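About Skitik

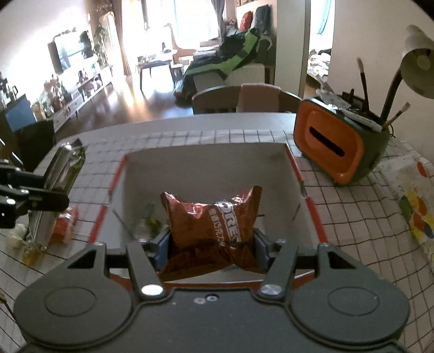 Packing a snack box at the big table

Skitik is a small snack box company, run from a house in Cirncombe, and if you have ever opened one of our parcels at your desk at four in the afternoon and eaten the best thing in it before reading the card, then you already know most of what we do. We put together boxes of cookies, crackers, candy, chips and other little packets, and we mail them to people who like a surprise. Some go to students living away from home, some go to grandparents, and a good many go to people who order for themselves and are quite right to.

I'm Shona Tamihana, and I started Skitik in the room where we still do a lot of the packing. My sister had moved to Plarnley for work and was missing the snacks we grew up trading across the back seat of the car, so I filled a shoebox and sent it off. She shared it with the people at the next desk (a mistake, she says) and within the week I had a list of 10 names and no more shoeboxes. I bought some proper cartons, cleared the table, and asked the family to eat dinner on the sofa for a little while. That little while is now in its sixth year, and I would like to thank them here for their patience.

How a box comes together

People sometimes write to ask whether there is a warehouse. There is a storage unit over on Ngata Lane where the cases are kept, and it is clean and dry and very dull to look at. The packing itself happens at home, at a table with a gridded cloth on it and a desk lamp for the gloomy end of the day. I like the cloth a great deal. The lines help me set the cartons down straight, and they help me see at a glance when something has wandered off to the wrong side.

Every box is filled by hand, one packet at a time. Soft and heavy things go at the bottom, then the foil bags, which need to stand up or lie flat without being squashed, and then anything small gets tucked into the corners. Familiar names go in beside things you may never have tried. We might pack Oreos in their Chinese wrapper, for instance, next to something sour or something salty, and it is surprising how many letters we get about the wrapper alone. People keep them! One customer has papered the inside of a cupboard door with hers and sent us a very proud note about it.

We never pack to a fixed list. I used to, and the boxes were perfectly fine and a bit flat, the way a party is when everybody has been told where to sit. Now each order starts with the few questions you answer at checkout (sweet or salty, nuts or no nuts, how brave you are feeling) and whoever is packing chooses from there. If you tell us it's for a birthday, we will fuss over it. If you tell us it's for someone who has had a hard month, we will fuss over it more.

The room

A work table in a lived-in room picks up all sorts of things. There's a pen holder on ours that has somehow become a home for paintbrushes, there's a jacket over the sofa, and the plants have taken over the TV cabinet and show no sign of giving it back. I did once look into renting a proper unit with strip lights and steel shelves, and I got as far as measuring it. Then I came home, put the kettle on, sat down by the windows and decided that I would sooner pack snacks in a room I like being in. I think it shows in the boxes, though I may be fooling myself.

What we send and where

We offer three sizes. The Nibble holds 6 snacks, the Regular holds 10, and the Big One holds as many as we can fit with the lid still closing, so the number changes from one to the next. Last January was our busiest month so far, with 971 boxes out the door, and the woman at the post office counter has asked us to please give her some warning next time. We have promised to.

Orders that reach us before noon are usually packed the same day – a little longer around the holidays, when everyone has the same good idea at once. We list the ingredients for every packet on a folded sheet inside the lid. When the label is in another language we have it translated, and if we can't get a translation we trust, the snack doesn't go in.

Say hello

We love hearing what you thought, including the packets you didn't care for. There's a reply card in each box with room for a few lines, and the contact page on this site comes straight to me. If there's a snack you remember from somewhere and haven't been able to find since, tell us what it looked like and where you used to buy it. We can't always track it down, but I do enjoy the looking, and I have found a few favorites of my own that way – the plum candy in the Regular box came from just such a letter.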